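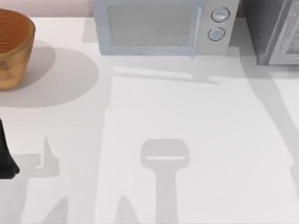
What changed in the planner this release?
Mostly the part between perception and motion. The old Bondarchuk planner took one snapshot of the counter, made a plan and ran it blind to the end. The new one keeps asking.

So, quick rundown, 6/8/20 build, typing this between test runs. Sim only for now. Kitchen counter, two arms, microwave, the usual.

Replanning first. Every 11 control steps the planner gets a fresh pose estimate and decides whether to keep the trajectory or cut it. Cutting used to mean a full stop. Now it blends into the new path over a short window. Much smoother, a bit slower to compute. If your config still has the old stop flag it gets ignored with a warning, please read the warning.

Perception next, which ate most of the month. Shadows. With the overhead light on, the segmenter kept handing us arm shadows as obstacles and the planner politely drove around them. Long detours around nothing. Fixed (mostly) by rendering training scenes with the light moved every episode. 600 new scenes, all in the Sestow bucket, same folder layout as before.
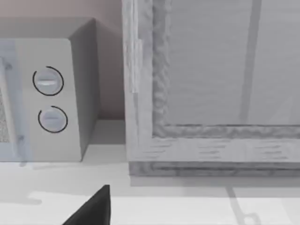
Wrist view gets its own model now. Sharing weights with the overhead view was a nice idea and we're dropping it. Up close the knobs and the handle are big and half out of view, from above they're tiny, and one network was mediocre at both. Two smaller networks, each around 13 MB, load at startup. Handle pose on the held-out set went from 71 to 83 percent within tolerance. Knobs still bad. Knob angle especially, dont rely on it for anything yet.

Control side: the Astitz impedance layer is now the default for both arms. Gains live in one file instead of four. If you tuned your own, copy them over by hand, the migration script gets the left wrist wrong and we havent had time to look.

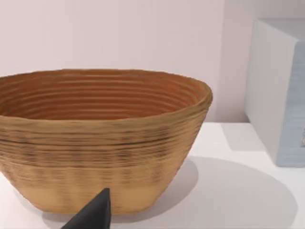 Also new, a clearance term in the cost function, seperate for each finger. Before, it was one sphere around the whole gripper, so anything with flared sides got treated as way too wide and the approach came in from silly angles. Per-finger is tighter. Turn it down if planning times out in clutter.

Tooling. Replay viewer can scrub backwards. Finally. It also shows the cost terms next to each camera view, so you can see which one spiked. Logs from before October won't open, old format, convert them or let them go.

Known problems: viewer eats memory on long episodes. Random seed is not saved if you launch from the menu, use the command line. The two arms still sometimes wait for each other forever, kill and restart.

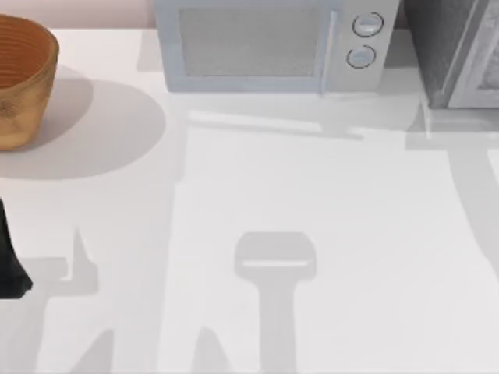
Counter view from the simulator, with basket, microwave and plenty of arm shadows.

Next up is the Skonstead port, then knobs. Send failing episodes with the config attached, the log alone doesn't help us much. Docs are half updated, the page on replanning is right and the page on cameras is still the old one.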